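My fantasy league drafts on a Wednesday this year, and I have the 15th pick, which tells you how big Lorna Munro let the league get.

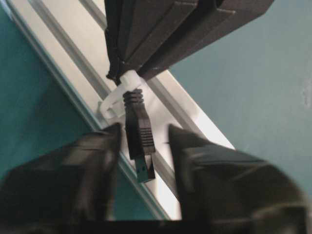
Running back is where I always go wrong. Last season I took Hamisi's castoffs and finished with 70 points fewer than the next team up. My roster was held together by something like that white plastic strap, and by week six it had let go.
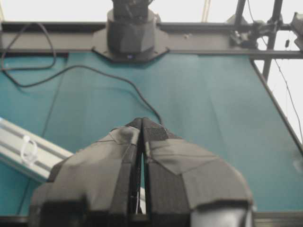

So this time I'm waiting on backs and loading up on receivers -- Njoroge calls this surrender. He also drafted a kicker in round four. 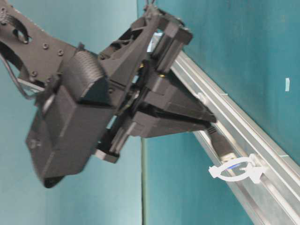 Peninah swears by one mock draft a night. I've done two, and hated both teams.

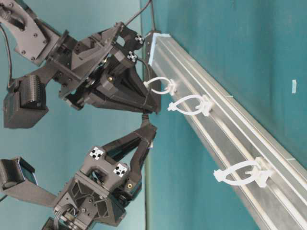

Would I trade the pick? For anything in the top ten, and I'd throw in my tight end.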